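Fandley Podcast Player – Support Log
Ticket: Trollwood Talks, season 4 episodes playing in the wrong order
Opened by: Wael Tawfik
Opened: 7/7/24
Status: Fixed, watching the feed

Wael's first message

Hi all! First off, I love this show and I've been hooked on the celebrity interviews from the very first season, so please read this as a fan wanting to help. The new season has gone a bit wonky on Fandley. The second half of the Akande interview plays before the first half, so you get the big co-star gossip and the apology before anyone has asked the question! The trailer is also sitting in the middle of the list. I've tried it on my phone and on the web player and it's the same on both.

What we asked him to try

1. Pull down on the show page to refresh the list. No change.
2. Sign out and back in. No change, though his saved episodes came back fine.
3. Remove the show and follow it again. The trailer moved to the top (hooray) but the two Akande halves stayed swapped.
4. Switch the sort setting from Newest First to Oldest First. The whole list flipped and the two halves were still the wrong way round, so this isn't a sorting setting on his side.

Thanks to Wael for going through all of that and sending such clear notes – it saved us heaps of time.

What we found

Both halves of the interview were uploaded with the same publish time. When two episodes share a time, the player falls back on the title, and one half is called "Akande Opens Up" while the other is "Akande: The Early Years". The colon was being read before the letters on some devices and dropped on others. Great fun to track down!

There was a second, smaller problem. The show notes for the first half had a limit of 4000 characters, and the notes ran over, so the guest's film list stopped halfway through a title. The short blurb on the card has its own limit of 2000 and that one was fine.

Around 115 listeners had saved the swapped pair to a queue. Those queues don't update by themselves.

Fix

5. Publish time for the second half moved on by one minute.
6. Episode numbers added to both halves, so the title is no longer used as a tie-break.
7. Show notes trimmed and the full film list moved to the show's own page.
8. Feed page checked after the change.

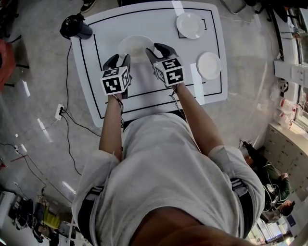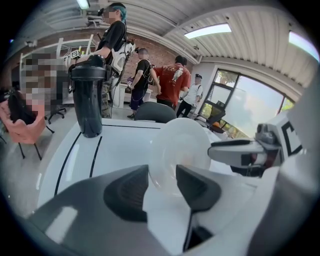
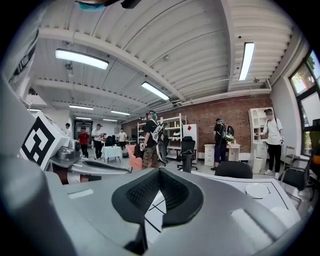

9. Queues. If you saved the Akande episodes before the fix, take both out of your queue and add them again. Your place in each episode is kept.

Reply from Wael

Brilliant, all in order now! I listened to both halves back to back and the story about the Dotton premiere makes so much more sense when you've heard the beginning. The December special is showing in the right spot too. Thank you!

Still open

The same title problem could turn up on any two-part interview with matching publish times. We've added a warning to the upload form, and it goes live with the next player update. Please add to this ticket if you spot another pair the wrong way round, with the show name and which device you're on.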